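Subject: Re: Keeping vegetables on the table instead of in the fridge
From: Anouk Hendriks
Date: 2020-06-21

Damián Ventura wrote:
> Hello all, since our kitchen move we have had no room in the fridge
> for anything but milk and leftovers. My wife would like one nice
> basket out on the table with everything in it, fruit and vegetables
> together. I say half of it will be soft before we get to it. Who is
> right? And does anyone line their basket, or put something under it?
> We have a butcher-block top and I oiled it only in December.
> Damián

Dear Damián,

I'm going to side with your wife, mostly, and I hope you'll forgive me! We have kept a basket on the table for 12 years now, through two kitchens and one very greedy dog, and I would miss it terribly if it went back in a cupboard. You see what you have, and so you cook it.

Now, you do have a point about things going soft. My rule is that the basket gets what we'll eat in the next few days and no more. Apples I keep apart from anything leafy if I can, as they hurry the greens along, though for one evening it does no harm at all. Leeks and green onions will droop on a warm day, so ours go in on the morning we plan to use them and otherwise live in the fridge door (you could stand them in a jar of water if the door is full of milk).

As for lining, I gave up on it. I used to put a folded dish towel in the bottom and all it did was hide the one bad lemon. An open wire basket lets the air through, and you can shake the onion skins out over the sink. Ours came from the Stindham market, 15 inches across, and I've never found another like it.

Under the basket, yes, please do use something, especially on oiled wood. Wire can leave little gray marks, and a woven mat is easy to lift and wipe under. Geert Dijkstra wrote to the list a while back about felt pads, and those are fine too, but they came off on me within a month.

Arranging it, for whatever that's worth:

1. Long things go in first, toward the back, and let the ends hang over the rim. I used to trim my leeks to fit and it was a waste of good green.

2. Round and heavy fruit goes in front of them, with the lemon tucked into whatever gap is left. A mango next to something pink or red looks so cheerful on a light wood table.
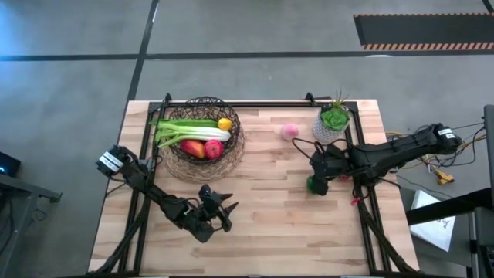

3. Peaches stay out of the pile. They bruise if you so much as look at them, so I set them straight on the wood and turn them over every morning.

Do tell us what you two decide, and give my love to the new kitchen - I still want to hear how you got on with that stove.

Warmly,
Anouk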